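November 9, 2024

Quick one, kettle's on. Finally did the paper clearout. Been putting it off since May, when the box under the stairs split and I just... pushed it back in with my foot.

So. Rules I set myself: one pass, no reading old letters. Broke the second rule in ten minutes. Found the lease from the Hullow flat, a warranty for a toaster I don't own anymore, and a phone bill for $751 that still makes my stomach drop. Kept the lease. Not sure why.

Scanned the stuff that matters -- 1,681 pages, the scanner keeps a tally, I feel ill -- and the rest went in 3 bags for shredding. Taxes stay on paper. Ayman Masri says keep seven years, my sister says forever, I'm going with Ayman becuase he has less furniture.

What worked: sorting standing up. Music with no words. Throwing out envelopes first, so much of it is just envelopes!!

What didn't: color tabs. Bought a pack, used two, lost the rest. Also the "maybe" pile. Don't have a maybe pile. Mine's now on the chair, and the chair is where I sit.

Still to do -- birth certificates, car stuff, the Tannous folder (ugh). And I want small drawers instead of boxes, something I can pull open without moving a vacuum first. Will look at a few next week if teh car's back.

OK, tea.
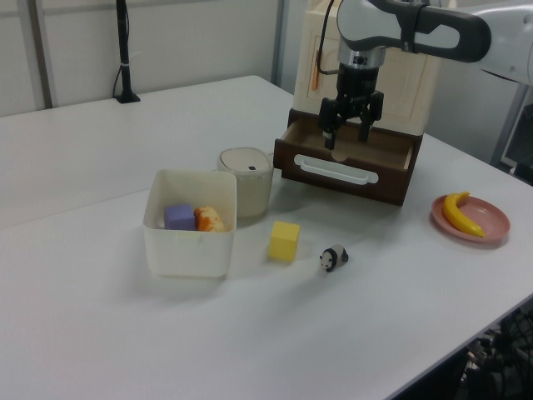
*Small cream cabinet, brown drawer out.*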